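Fogh 2.4 is out, and the underbody stuff finally works the way I wanted

If you've been following along, you know I've spent most of this year grumbling about depth under cars. Well, the new release of Fogh, our perception package for garage work, went up on the Adine download page this morning (7/30/25, for those of you keeping score on my promises), and I'm pretty happy with it!

The big change is how it handles dark parts with a bright shop behind them. The old version would look up at a long black beam, get blinded by the windows and decide the beam had no bottom edge. Now the exposure is worked out per region, and the edge finder goes looking for thin bright reflections along the metal and uses them.
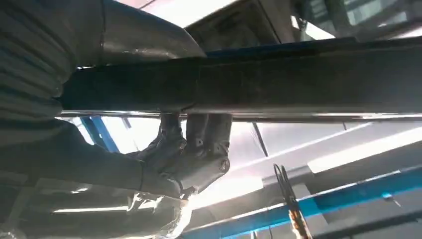

Adine blog / by the Fogh maintainer

A gloved hand around a beam like this used to get merged into the beam, fingers and all. The new segmenter keeps glove and steel as two separate things, and the planner (still Tirkent, no changes there) treats the hand as a no-go zone with a margin you can set. I've left the default at 100 mm, which some of you will find way too cautious. Go ahead and change it, it's one line in the config.

We trained on 869 clips from the Turthorpe shop and held back 200 more for testing. Crumpled clear plastic still confuses it, so expect ghost points there. I have a fix half done and I'm hoping for September.

Old config files load fine, but rerun your wrist calibration before you try anything near a lift.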